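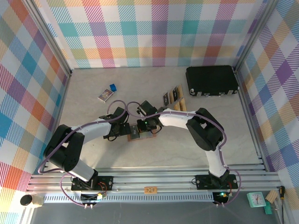 4.2 What changed for the packing staff

Before the two-arm cells came in, kit packing at Jekolmont was done by hand at one long bench. Each packer had a stack of order slips and a wall of bins, and built a kit from start to finish: tiles, cards, box, case, label. The work was steady and fairly social, and it was hard on the wrists. Eleven people took part in our interviews, 6 of them packers with more than three years at the bench.

The cells took over the part of the job that packers had complained about most, the repeated picking up and setting down of small flat pieces. As Figure 3 shows, a single cell holds its pieces on an open floor within reach of both arms, and the pieces differ a good deal in size and shape. Laying that floor out well is now a skilled task, and the packers own it. They decide what goes near the back wall, what stands upright and what lies flat, and how much space to leave between pieces.

We were struck by how quickly this knowledge grew. By the end of February the packers had their own words for layouts. A "crowded corner" was one where a gripper could reach a piece but could not get back out without brushing its neighbor. A "Bellum" was a layout borrowed from the Bellum product line, with the large case set down first and everything else placed in front of it. None of these words came from the engineers, who later picked them up and used them in their own notes.

Antonina Karpenko, a packer on the early shift, told us that she used to think about the order slip and now thinks about the arms. "I look at the floor and I can see where it's going to get stuck. I move one card over and it's fine." Her account matches what we saw across shifts: most fixes were small, made by hand before a run began, and never written down anywhere. This last point matters a great deal for the company. When a packer was out sick, her layouts went with her, and stoppages on that cell rose until she came back.

Not every change was welcome. Tending a cell can be lonely, and several packers missed talking across the bench. Savita Prajapati, who led the changeover, moved the cells closer together after the first month so that people on neighboring cells could speak without raising their voices. It is a cheap fix and a wonderful one - the mood on the floor was plainly different on our next visit. Pay grades were slower to follow. The title on the payroll is still "packer, manual," although very little of the day fits that name.

Figure 3. A two-arm cell, with both grippers over a small wooden board that has a dark card on it. Other kit pieces, among them tiles, picture cards and a closed black case, are set out farther back.

4.3 Training new staff

New hires at Jekolmont spend their first 12 shifts beside an experienced packer. The written course, named Zurer inside the company, covers safe stops and restarts and says almost nothing about layout.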